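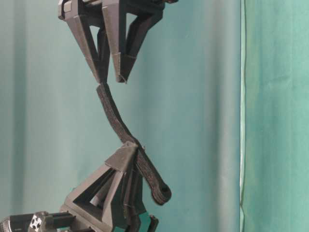 Has anyone here worked out a good way to seal a drafty old cabinet door with soft black strip? I'm restoring a tall display cabinet I call Aster (yes, I name my furniture!) and I'm having a wonderful time with it, but the door gap has me stumped. My strip is the same sort of thing as the black one in the photo, a bit fuzzy on the surface and the same width all the way down, and left to hang it goes into that lazy S shape with the bottom end curled up on itself. Mine does exactly that the moment I let go of it! By the time I get the top stuck down, the lower end has wandered off to the side and I end up with a wavy line down the frame. The gap on the hinge side is 2 mm and the long run is 158 cm, so there's a lot of strip to keep straight. No glue on the back, I bought it plain from the Muli shop on the corner. Should I be flattening it first? Cutting it into shorter pieces? I'd love to get the door on before October, when the dust from the road gets really bad.
Davoud Ghaffari

Oh, I love this kind of job! Don't cut it up. Every join is a place for dust to get through, and you'll see them all when the door is open.

What worked for me was letting the strip rest first. Unroll it on a table, turn it so the curl faces down, lay a long board on top and go away until the next morning. Mine still had a tiny bend at the very end, so I cut the piece a few centimeters too long and trimmed that bit off last.

Then draw a pencil line down the frame – a real one, with a straightedge, all the way. Put a dab of glue at the top and press the strip there, then one at the bottom, then one in the middle. Let those three grab before you fill in between. Whatever you do, don't pull! Soft strip stretches while you work and creeps back overnight, and then you have a gap at the corner. I learned that on a hall cupboard with 134 cm doors and had to redo both of them.

Also check how thick your strip is before any of this. Pinch it in the door with a scrap of paper and close up. If the paper slides out easily you need something thicker, and if the latch won't catch you need something thinner. With a gap that small on the hinge side I'd go thin there and save the softer stuff for the side that closes.

It's such a satisfying thing to finish. The door shuts with a lovely soft thud afterward and you'll keep opening it just to hear it again. Please post Aster when she's done!
Joyce Waweru

double sided tape. way less mess than glue and you can peel it off if it goes crooked. put the tape on the wood, leave the backing on and take it off a little at a time going down. i did a whole row of cabinets in the Brevness workshop like this and they still look great – one of them gets opened all day long
Trondov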